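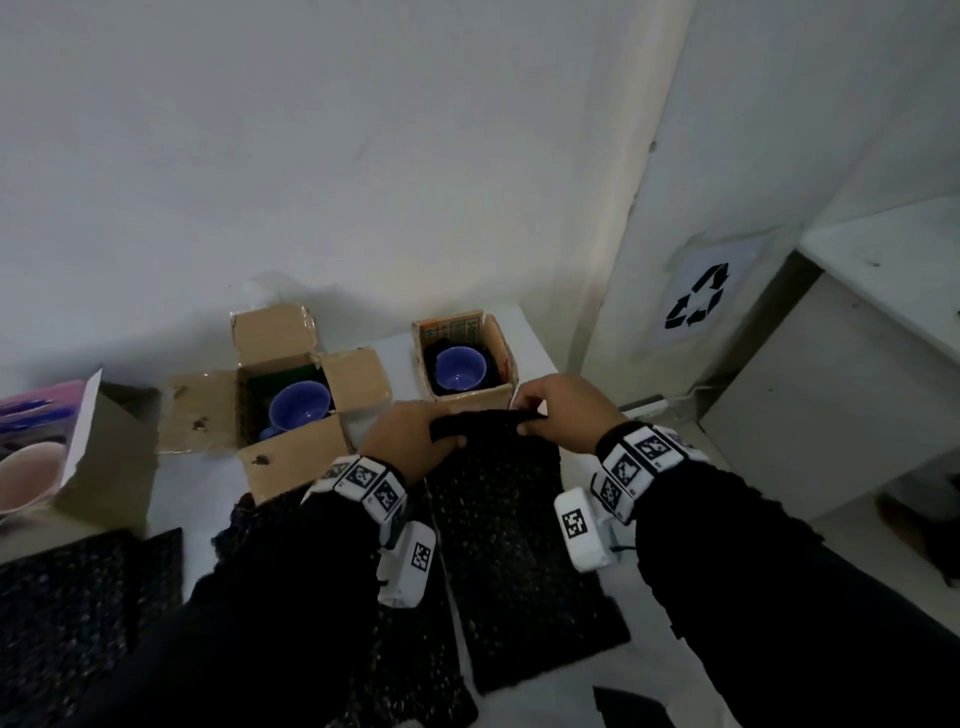 How many foam sheets does it take to ship one mug?

Two. One goes around the outside and one goes inside the cup, and most people forget the second until a handle arrives separately from the mug it used to belong to.

Vornano Speckled Foam Sheets, Black

Pack of 198 sheets
Also sold as a case of 569, for people with a great many mugs or a great many relatives

The Vornano sheet is a soft, black, bubbly-textured foam with light flecks all through it. It looks a little like a road surface and feels nothing like one. We started selling it after years of the thin white kind, which tears if you look at it sternly and clings to every sweater in the building.

It crumples when you pinch it and opens back out when you let go, so a sheet you fumble on the first try is still good for a second. No cutting needed for cups, small bowls, or that gravy boat. Dinner plates want a sheet each. Stack them on edge in the box, like records, and ignore anyone in the family who insists on laying them flat.

Wrapping a cup

Lay the sheet on a clear table with one corner pointing at you. Put the cup down on its side near that corner with the handle facing up. Tuck a bit of a second sheet inside the cup, enough to fill it without forcing. Roll once, fold the sides in over the rim and the base, and keep rolling until you run out of sheet. One piece of tape will hold it. Four pieces of tape will also hold it, and the person at the other end will think of you the whole time they are picking at them.

Set the bundle in the box and shake gently. If you hear the cup, add padding. If you hear several cups and you only packed one, please see our glue page.

Choosing a box

Foam can't do much for a cup in a box the size of a microwave oven. Leave room for padding on every side, then stop. A used carton is fine if the corners are firm and the flaps still fold. Stains on the outside are a matter of pride, so we leave those to you. Old labels should be covered or peeled off, or your parcel may go on a tour of wherever the box went last time.

We also carry plain brown cartons from Ommont in small and tall. The tall one suits a vase or a travel mug and is too narrow for almost everything else, as several customers have written to tell us.

Good to know

Color: black with lighter flecks. The flecks land where they please, and no two sheets match.
Reuse: yes, until it starts to crumble at the folds.
Food: keep it off. Wash the cup before you drink from it.
Heat: it is foam. It is not a trivet.

Goes well with

Lukáč paper tape, the kind that rips by hand
Piter marker, fat tip, for writing FRAGILE in letters the carrier can overlook from a distance

Orders in before 2 p.m. leave the same day. In December they leave when we can find the door. Returns are accepted on unopened packs, and yes, they should be packed well.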